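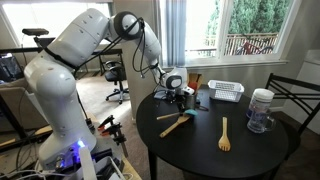
Frequently Asked Questions: Kastell Student Robotics Project

Who may apply?
The project is open to all students enrolled at Balogh College, in any major. No programming experience is required. Students who have not taken the introductory course attend two evening workshops in May.

What do teams work on?
Each team teaches a robot arm one tabletop task. The current task is sorting kitchen utensils: spatulas, a wooden spork and similar items are laid out on a round table beside a metal utensil holder, and the arm must return them to it.

How large is a team?
Teams have up to nine members. The project can accept 54 students each term.

May students operate the arm alone?
No. Two trained members must be present whenever the arm is powered on. One of them remains within reach of the stop button. The clamps on the mounting board are to be checked before every session - this applies to short sessions as well.

May a team bring its own utensils?
Yes, with approval from the project coordinator, Ngọc Dương. Knives and glass items are not accepted as sorting objects.

How are teams evaluated?
Each team completes 13 scored attempts at the Brostby Showcase. An item that falls to the floor may not be put back during that attempt. Written reports count separately toward course credit.

When are applications due?
Applications for the next term must be received by April 26, 2022. Forms are available at the Paltton Hall front desk - incomplete forms will be returned to the applicant.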